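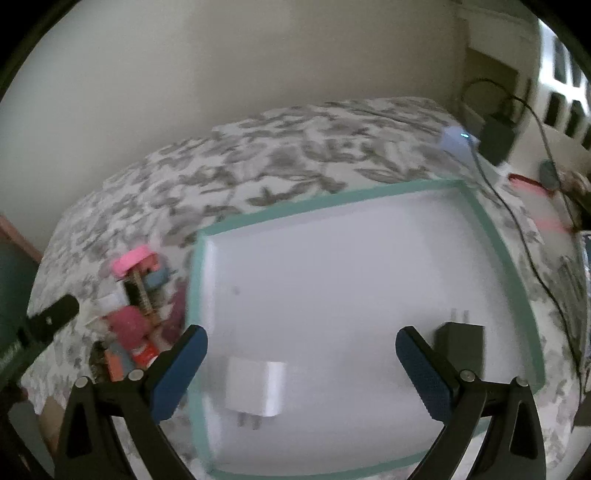

Gripper news, quick one as we're mid-shift and the charger only does one at a time.

The number two hand gripper is back on the bench at Tallatora after its February-style strip down. For anyone who missed the first round: fingers had gone sloppy, left one closing ahead of the right, and whatever you picked up came in crooked. Adapters especially. You'd squeeze on a plug and it would swing round on you and you'd end up holding it by the prongs.

Iraklis had it apart over two evenings. What he did, in his order, because people keep asking:

Pins out, all of them, wiped, checked for wear. One had a flat on it you could feel with a fingernail. Replaced that one and its neighbour. Didn't bother with the others, they were fine.

Linkage arms washed in warm soapy water and left overnight. NO solvent please. We lost a set of arms at the Comov site that way, went cloudy and then cracked at the joint, and the spares took ages.

Pads off, old glue scraped off the tips (a plastic scraper, the green one, it lives in the lid of the toolbox and should stay there). New pads on, clamped till morning. They need to meet square. If there's a wedge of daylight when you close the fingers on a sheet of paper, take them off and do it again. Yes, again. Bastian did his three times.

Then grease. A tiny dab at each pin, work the fingers open and shut, wipe off what comes out. If you can see grease you have used too much, and it will be on the pads by lunchtime and then nothing stays gripped.

Stop screw goes in last. Stelios likes it tight, Ada likes a bit of play, we went with Ada's. The fingers should open all the way without a click at the end. If it clicks, back the screw off a quarter turn.

After that, the usual tray check. Small bits into the tray, bits out of the tray, both hands, slow first and then at normal speed. The rule is 66 picks with no slips before a gripper goes back on the rota. Number two got through on the second go. First go it dropped something at 23, which was a pad not fully stuck down at the corner, so have a look at your corners.

Counter says 1165 cycles since the last service, and it should of come in at 1000. That's on all of us. Samran has put a strip of tape on the handle with the next service number on it, so please read the tape. When the tape falls off write a new one.

Other bits while I'm here

Lens on the camera mount. Wipe it before you start, dry cloth, straight lines. Greasy thumb marks again on number three last week and a whole morning had to be redone.

Cables. Keep them outside the tray and off the side you reach in from. If it tugs when you lift, it's to short or it's caught under something, stop and sort it out.

Spare pads are down to the last packet. Trustura say the next lot is on its way, Spanos say they can cut us some in the meantime if we send a drawing. Ada is doing the drawing. Don't start peeling pads off number four, it's only got the one good pair.

Number one still has the squeak. It's the outer arm on the right, catches a bit on the way open. Usable, but don't leave it for whoever comes after you without a note. Iraklis will get to it when the new pins arrive.

Sheet for signing the grippers in and out has moved to the inside of the cupboard door. Initials and cycle count, both please.

Stelios, Nov 1, 2018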